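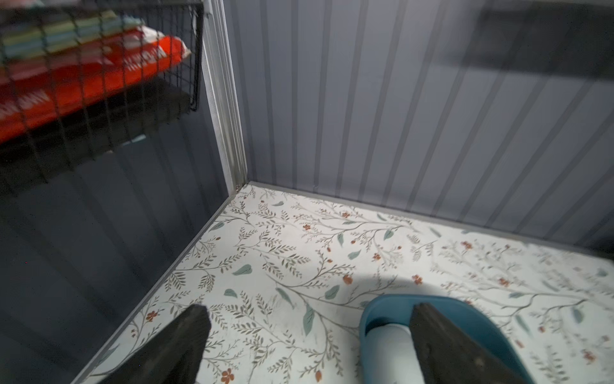
*Wrist camera view, Stikstead two-arm cell, slipper on the mat.*

These are the questions readers sent in after I said I was trialling the Stikstead cell. Proston, the reseller, lent me the unit and had no say in the answers. Hendrik Mnguni ran it with me and disagrees with some of what follows.

## What do you get for the money?

Two arms with two-finger grippers, an enclosure with ribbed dark panels and aluminium rails, a patterned mat and the wrist cameras. The baskets and the desk organizer are there to put ordinary clutter in the background. Proston's brochure calls this "a realistic home environment". I'd call it a tidy box with a clock in it.

## Does it tidy things up by itself?

Not out of the package. You teach it a job by steering the arms through it, over and over, and then you train on the recordings. The sales page puts that in the second-last paragraph. If you were hoping to plug it in on Tuesday and have a clean desk by dinner, keep your wallet shut.

## What did you try it on?

Computer mice and a teal bin, mostly. Mice are a fair choice: smooth, curved and easy to pinch badly. We used white, black and silver-grey ones so the cameras had some variety to deal with.

You'll want to check the arms from outside as well as through the wrist cameras. With a silver mouse in the right gripper, the side view tells you far more about where the other arm is sitting.

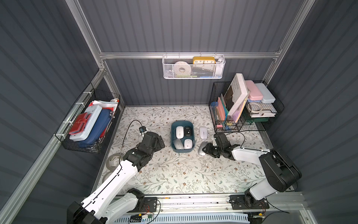

## Can both arms work at once?

They can, and it's the part I'd look at hardest before paying. Both reach the middle of the mat, so they can get in each other's way. Ruxandra Filip at Proston told me the software "manages shared space". I asked how, and was sent the brochure again.

Hendrik thinks most buyers will use one arm at a time and be happy. Maybe so, but then why buy two?

## How long does setup take?

The quote says two hours. It took us 14, spread over several evenings, and a good part of that went on cables and calibration. Petrică Preda on the support line was patient and knew the product. He also asked us to redo a step that the manual has in the wrong order.

## Is resetting between runs a pain?

Yes. Tray empty in the middle, mice spread around it, arms back to either side, then go again. Change the layout each time or you'll train it on one arrangement and learn very little about how it copes with others. There's no automatic reset, whatever the word "hands-free" on the box suggests. 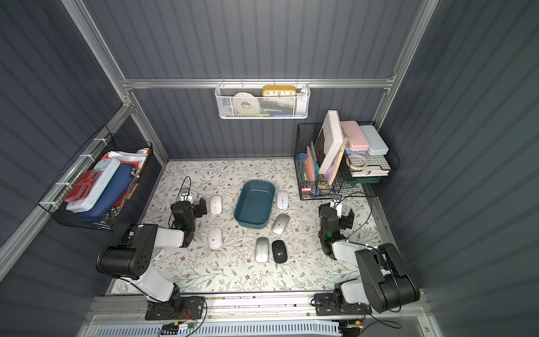

## What about soft or odd-shaped things?

We put a slipper in as well as the mice. I won't give a score, as we didn't do enough runs for one to mean much. Be wary of anyone who offers you a success rate without saying how many tries it came from.

## Is the warranty any good?

Two years on the arms. Gripper fingers count as wear parts and aren't covered – check the price of spares before you sign.

## Should I buy it or the Fulton?

I haven't used the Fulton, so I can't say. Ask both sellers for a full afternoon with the unit, bring your own objects, and insist on doing the steering yourself.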